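Insoles, in and out of the wrapper

Gallery – 1 picture, with notes on the rest of the Lambert Street sort

Every May we go through the shoe supplies at the Lambert Street repair room. Laces, polish, heel pads and insoles come in all year, mostly from shops that are clearing stock, and they get put wherever there is space. By spring there is no space left. This page is a record of this year's sort, with the notes we kept as we went. People who pick up supplies from us asked for something they could look at before they come by, so the notes are longer than last year's.

The full count at the end was 2,718 items. Last year we stopped counting at 1,000 and guessed the rest, which caused trouble when it was time to reorder.

What came in

Laces were the biggest group. Flat cotton, round waxed and elastic are now in separate drawers. The elastic ones go fast with parents of small kids, so they are in the top drawer. Anything without a matching partner went in the odds box, and you can take those for free.

Polish was mostly black and brown. We opened every tin and threw out the ones that had dried and cracked. Neutral cream is low. If you need it, ask before you make the trip.

Heel pads were a mix of gel and felt. The felt ones from Hondano are the thicker kind and need a roomy shoe. The gel ones from Drimia have a sticky side, and the backing paper has to stay on until they are used. A few had lost theirs and were stuck to each other. Those are gone.

Insoles

Insoles took the longest. They came in two lots. The first was a box from Zestley with the sizes printed on the outside. The second lot had no box and no size list, so each one had to be laid out flat and measured heel to toe.

We measure on a table and not on a shelf. A shelf is too narrow for the big sizes, and an insole that hangs over the edge will bend and read short. A round table is fine as long as you keep away from the rim.

The wrap stays underneath while we check them. It keeps the bottom of the insole clean, and it can be folded back over when the insole goes into the drawer. Wrap that has torn gets replaced.

The checks are simple. Look at the rim first, then the heel, then press the middle with a thumb. A rim that is lifting can be glued. A heel that has gone flat can't be fixed, and we don't hand those out. Color doesn't matter to us, but left and right do, and so does thickness. Two insoles of the same length can feel very different in a shoe if one is thicker.

We set aside 30 pairs for walking shoes and 23 pairs for work boots. The work boot pairs are the stiffer ones. Please don't swap them – a stiff insole in a soft shoe will rub at the heel.

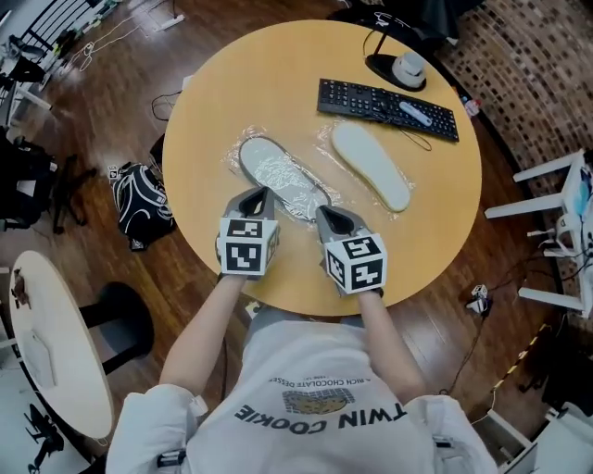

Two insoles on clear plastic wrap – the left one has a gray rim, the right one is solid pale gray-white.

Sizes and trimming

Most of the insoles can be trimmed. If yours has lines printed on the underside, cut on the outside of the line for your size, try it in the shoe and cut again if you need to. Start at the toe and leave the heel alone. Kitchen scissors work on the thin ones. The thick ones need the shears that hang by the door, and those have to stay in the room.

If there are no lines, take the old insole out of your shoe, lay it on top of the new one and trace around it with a pencil. Bring the old one with you when you come. It saves a second visit.

Where things are now

Laces: top two drawers, left cabinet.
Polish and brushes: open shelf above the sink.
Heel pads: shallow tray, right cabinet.
Insoles: lower three drawers, right cabinet, smallest size at the top.
Odds box: on the floor under the coat hooks.

The drawers have new labels. The old ones were written in pencil and had rubbed off. If you take the last pair of a size, turn the label over so the blank side shows – that is how we know what to order.

The room is open from 4 p.m. to 7 p.m. on the usual days. Donations can be left in the bin inside the front door. Please tie pairs together before you drop them off.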